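Skurnutis compact cooler – set-up and use
Section 3: Placing, leveling and loading
Revised April 2019 by Edem Gyamfi for Bondidby tenants

The maker's booklet covers the same ground in fewer words and with more confidence. Where this section disagrees with it, the difference comes from having set up a number of these coolers in the building and then living with them.

3.1 Before you plug it in

1. Stand the cooler upright where it is going to stay. If it traveled on its side, leave it unplugged overnight. The booklet says three hours is plenty. Maybe so, but the compressor costs more than the wait.

2. Leave a gap behind it. The booklet calls the cooler "zero clearance," a phrase I would not trust on any appliance that gets warm at the back. Three inches is a fair minimum.

3. Check that the floor is level by opening the door halfway and letting go. If it drifts, turn the front feet a little at a time. A speckled or tiled floor can look flat and still be off.

4. Plug straight into the wall. No extension cords, and no power strip shared with a kettle.

CAUTION: Do not remove the rear panel. There is nothing behind it you can adjust, whatever the videos say.

3.2 The door

The door opens to the right as delivered. The booklet describes it as "fully reversible in minutes." I have reversed one. It took most of an afternoon, and the seal never sat quite as well again. If the door will hit a wall or a bed frame, move the cooler first and think about the hinges second.

To check the seal, close the door on a strip of paper and pull. You should feel it drag at the top, the middle and the bottom. If it slides out freely anywhere, wipe the seal with warm water and try again the next day.

3.3 Loading

1. Run the cooler empty for some 20 hours before you put food in it. The quick-start card gives a much shorter time, and I have yet to see one get properly cold on that schedule.

2. Put cut fruit and anything on a plate on the middle shelf. Keep plates clear of the door so it can close without a push.

3. Bottles that don't fit can wait on top, as long as they are capped and you don't mind them at room temperature. Keep them back from the edge.

4. Leave some space between items. A packed cooler chills the front row and not much else. 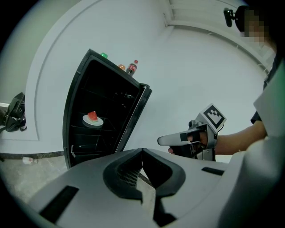 Can I leave cut watermelon in the cooler without covering it?

For an hour or two before serving, a bare plate is fine. Any longer and it should be wrapped or put in a lidded box, since the surface dries out and the fruit picks up the smell of whatever is stored near it.

NOTE: The Ban deodorizer block sold as an extra for this model claims to make covering food unnecessary. We tried one until the end of its stated life and could smell onion on the fruit just as before. An open dish of baking soda did as well, and a lid did better.

3.4 Temperature

The dial runs from 1 to 7, and the numbers do not stand for degrees. Start at 3. Put a thermometer in a glass of water on the middle shelf, leave it overnight, and read it in the morning. You want 40°F or a little below. If the water is warmer than that, go up one number and wait another night. Changing the dial several times in one evening tells you nothing.

The highest setting is for hot weather, according to the booklet. In my experience it is for freezing lettuce.
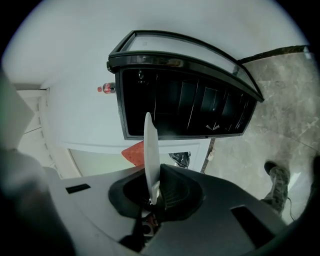 Drinks are a poor test of whether the setting is right. A bottle of soda can feel cold in the hand well before the air inside is safe for milk or cooked rice – go by the thermometer.

3.5 Cleaning

1. Turn the dial to off and unplug.
2. Take out the shelves and wash them in the sink with dish soap.
3. Wipe the inside with a damp cloth. Dark interiors hide sticky spots, so use a flashlight.
4. Dry everything before you plug back in.

The Gidetach spray in the starter kit is optional. It smells strongly of lemon and I could not find anything it did that soap hadn't.

For replacement shelves, quote part 129 and measure your old one before ordering. The first one we were sent was too wide.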